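식품 소분 판매, 집 주방에서 하던 걸 그대로 가게로 옮기면 신고를 새로 해야 하나요?

Celina Pawlak
작성 시각 오후 11시 40분

안녕하세요, 늘 눈팅만 하다가 처음으로 글을 올려 봅니다. 글이 좀 길어질 것 같은데 너그럽게 읽어 주시면 감사하겠습니다.

저는 메스톤포트(Mestonport)에서 작은 잡화점을 하고 있어요. 원래는 그릇이랑 앞치마, 행주 같은 것만 팔았는데 작년 가을부터 손님들이 자꾸 "여기서 뭐 먹을 것도 좀 팔면 좋겠다" 하시는 거예요. 그래서 친정엄마가 하시던 견과류 강정이랑, 제가 예전부터 즐겨 만들던 그래놀라를 조금씩 내놓아 보면 어떨까 생각하게 됐습니다. 마침 가게 안쪽에 창고로 쓰던 공간이 있는데 수도도 들어와 있고 배수구도 있어서, 거기를 작은 조리실로 꾸미면 되겠다 싶었어요.

그런데 막상 알아보려니까 너무 헷갈립니다. 어떤 분은 즉석판매제조가공업으로 신고하면 된다고 하시고, 어떤 분은 휴게음식점으로 해야 한다고 하시고, 또 어떤 분은 제가 견과류를 큰 포대로 사서 작은 봉지에 나눠 담는 것만 할 거면 소분업이라고 하세요. 저는 세 가지를 조금씩 다 하고 싶은 사람이라 (욕심이 많죠) 도대체 어디에 해당하는지 모르겠어요.

궁금한 걸 적어 보자면 이렇습니다.

우선 강정과 그래놀라를 가게에서 만들어 그 자리에서 파는 경우에 어떤 업종으로 신고해야 하는지요. 손님이 앉아서 드실 자리는 없습니다. 창가에 의자가 2개 있긴 한데 그건 그냥 기다리시는 분들 앉으시라고 둔 거예요.

그리고 나중에 온라인으로 택배 판매도 하고 싶은데, 그때 신고를 새로 해야 하는지 아니면 처음 한 신고로 계속 갈 수 있는지 궁금합니다. 쿠스타우(Kustau)에 사는 사촌언니네 카페에도 조금씩 넣어 달라고 하는데, 이것도 괜찮은 건지요.

마지막으로 건물 용도가 문제가 될 수 있다는 말을 들었어요. 저희 건물 1층 전체가 소매점으로 되어 있는 것 같은데, 이럴 때 계약서만 있으면 되는지 건축물대장도 봐야 하는지 모르겠습니다. 조리실로 쓸 공간은 21제곱미터예요. 너무 작은가요?

4월에 동네 장터가 열려서 그 전에는 꼭 시작하고 싶은데 마음만 급하네요. 비슷한 걸 해 보신 분들 계시면 순서라도 알려 주시면 정말 큰 힘이 될 것 같습니다. 미리 감사드려요!

리켈메상회

저도 비슷한 고민 했던 사람입니다. 그냥 구청 위생과에 전화하시는 게 제일 빨라요. 저는 인터넷 찾아보느라 한 달 날렸는데 전화 한 통에 다 알려 주시더라고요. 그리고 건강진단결과서(옛날 보건증) 먼저 받으세요. 보건소 가시면 되고 결과 나오는 데 며칠 걸립니다. 면적은 저희는 더 작아요. 걱정 마시고 힘내세요~~

Rima Masri

셀리나 님 반갑습니다. 글을 읽는데 몇 년 전 제 모습이 떠올라서 그냥 지나갈 수가 없었어요. 저는 몰툼(Moltum)이라는 이름으로 조그맣게 쿠키랑 잼을 만들어 팔고 있습니다. 법을 전공한 사람은 아니고 그저 제가 직접 겪은 이야기라는 점, 그리고 지역마다 담당자분 안내가 조금씩 다를 수 있다는 점은 꼭 감안해 주세요.

업종 이야기부터 할게요. 만든 자리에서 손님께 바로 파는 거라면 대체로 즉석판매제조가공업 쪽으로 안내를 받으실 거예요. 휴게음식점은 음료나 간단한 음식을 조리해서 드실 수 있게 내는 가게에 가깝고요. 의자 두 개 때문에 업종이 달라지지는 않겠지만, 담당자분께 평면도를 보여 드릴 때 그 의자가 어떤 용도인지 먼저 말씀드리면 서로 편합니다. 저는 그 말을 안 하고 갔다가 설명하러 한 번 더 다녀왔어요.

견과류를 큰 포대로 사서 나눠 담으시는 것도 미리 꼭 말씀하세요. 본인 가게에서 손님이 원하는 만큼 덜어서 파는 것과, 미리 봉지에 담아 표시를 붙여 다른 곳으로 보내는 것은 취급이 다릅니다. 덜어서 팔면 안 되는 품목도 따로 정해져 있으니 팔고 싶은 품목을 종이에 죽 적어 가시는 게 좋아요. 저는 냉장고에 붙여 두던 장보기 메모지 뒷면에 적어 갔는데 담당자분이 웃으시면서도 하나하나 짚어 주셨답니다. 그 메모지는 아직도 안 버리고 있어요.

택배는요, 즉석판매제조가공업으로 신고한 곳에서도 최종 소비자, 그러니까 직접 드실 분께 보내는 건 가능하다고 안내를 받았습니다. 저도 그렇게 하고 있고요. 온라인으로 파실 거면 통신판매업 신고도 같이 알아보셔야 해요. 다만 사촌언니네 카페에 넣는 건 이야기가 다릅니다. 카페가 그걸 받아서 다시 파는 거니까 납품이 되는 거고, 그러려면 식품제조가공업으로 등록해야 한다는 답을 들으실 가능성이 높아요. 이건 시설 기준이 꽤 까다롭습니다. 마음이 아프시겠지만 처음에는 가게 판매와 택배만 하시고, 자리를 잡은 뒤에 생각하시면 어떨까 싶어요. 언니분도 이해해 주실 거예요.

건물 용도는 제가 제일 고생한 부분이라 조금 길게 쓸게요. 임대차계약서만 믿으시면 안 되고 건축물대장을 꼭 떼어 보셔야 합니다. 인터넷으로 금방 뗄 수 있어요. 용도가 근린생활시설로 되어 있으면 대체로 수월하고, 혹시 위반건축물 표시가 있으면 그것부터 해결해야 해서 시간이 많이 걸립니다. 창고로 쓰시던 안쪽 공간이 대장에 있는 면적 안에 들어가는지도 확인하시고요. 저희는 뒤쪽에 덧댄 부분이 대장에 없어서 결국 조리실을 앞쪽으로 옮겼어요. 공사 견적을 두 번 받은 셈이지요.

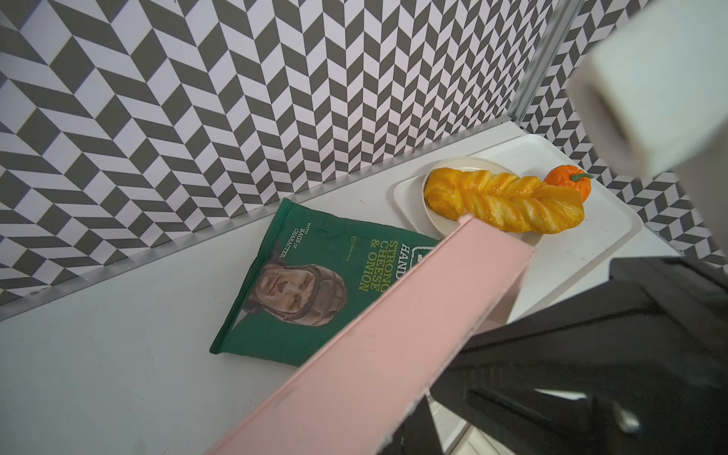
견적 말이 나왔으니 말인데, 공사는 위생과 상담을 받은 뒤에 시작하세요. 이게 제가 드리고 싶은 가장 큰 부탁이에요. 벽과 바닥은 물청소가 되고 잘 닦이는 재질이면 되고, 작업하는 곳과 파는 곳이 나뉘어 있어야 하고, 환기와 손 씻는 시설이 있어야 한다는 정도가 기본인데, 칸막이를 어디까지 세워야 하는지는 담당자분마다 보시는 눈이 달랐습니다. 21제곱미터면 혼자 일하시기에 넉넉합니다. 저는 그보다 좁은 데서 둘이 부대끼며 잼을 졸였는걸요.

순서를 여쭤보셨으니 제가 했던 대로 적어 볼게요.

건축물대장을 떼고 위생과에 전화해서 상담 날짜를 잡는다.
위생교육을 신청한다. 온라인으로 들을 수 있는지도 이때 물어본다.
보건소에서 건강진단결과서를 받는다.
상담받은 내용대로 조리실을 정리하고 설비를 들인다.
신고서와 서류를 모아서 제출하고 영업신고증을 받는다.
세무서에 가서 사업자등록에 업종을 추가한다.

지하수를 쓰시는 곳이면 수질검사 성적서도 필요한데, 수도가 들어와 있다고 하셨으니 해당이 없으실 것 같아요. 가스를 쓰실 거면 면적이나 층에 따라 추가 서류가 있을 수 있으니 그것도 여쭤보시고요.

자가품질검사도 미리 알아 두세요. 품목에 따라 정해진 주기로 검사기관에 제품을 보내서 확인받는 건데, 강정과 그래놀라가 대상인지, 주기가 어떻게 되는지는 품목 이름을 정확히 대고 물어보셔야 답이 나옵니다. 저는 이걸 몰랐다가 나중에 부랴부랴 맡겼어요. 검사비도 생각보다 부담이 되니까 처음에는 품목을 너무 많이 벌이지 않으시는 게 좋습니다. 처음에 일곱 가지를 하겠다고 큰소리쳤다가 지금은 네 가지만 하고 있는 사람의 말이니 믿으셔도 돼요.

그리고 포장지 표시요. 견과류는 알레르기 표시가 정말 중요합니다. 땅콩, 호두, 잣은 표시 대상이고, 그래놀라에 우유나 밀이 들어가면 그것도 적으셔야 해요. 같은 자리에서 다른 제품을 만드실 때 섞일 수 있다는 문구도 넣으시고요. 제품명, 내용량, 원재료, 소비기한, 보관 방법, 업소명과 소재지까지 다 넣으려면 스티커가 생각보다 커야 합니다. 저는 예쁘게 만든다고 글자를 작게 했다가 327장을 고스란히 못 쓰게 됐어요. 아직도 서랍에 있는데 아이가 뒷면에 그림을 그립니다.

장터는 또 조금 달라요. 가게에서 신고했다고 해서 장터 자리에서 그대로 팔 수 있는 건 아닌 경우가 있으니, 장터 주최 쪽에 한시적 영업신고를 어떻게 하는지 꼭 물어보세요. 주최 쪽에서 모아서 처리해 주는 곳도 있었습니다.

쓰다 보니 너무 길어졌네요. 막히는 데 있으면 또 글 남겨 주세요. 저녁에 아이 재우고 나면 자주 들어와 봅니다. 강정 맛있겠어요.

Celina Pawlak

세상에, 이렇게 자세히 써 주실 줄은 몰랐어요. 두 분 다 정말 감사합니다. Rima 님 글은 인쇄해서 가게 계산대 옆에 붙여 뒀어요. 방금 건축물대장부터 떼어 봤는데 다행히 제2종 근린생활시설로 되어 있고 위반 표시도 없네요! 안쪽 공간까지 합쳐 71제곱미터로 나와 있어서 면적도 맞는 것 같습니다. 사촌언니한테는 납품이 당장은 어렵겠다고 말했더니 그럼 가게로 사러 오겠다고 하네요. 위생과에는 내일 아침 9시 되자마자 전화해 보려고요. 다녀와서 어떻게 됐는지 꼭 글 남기겠습니다.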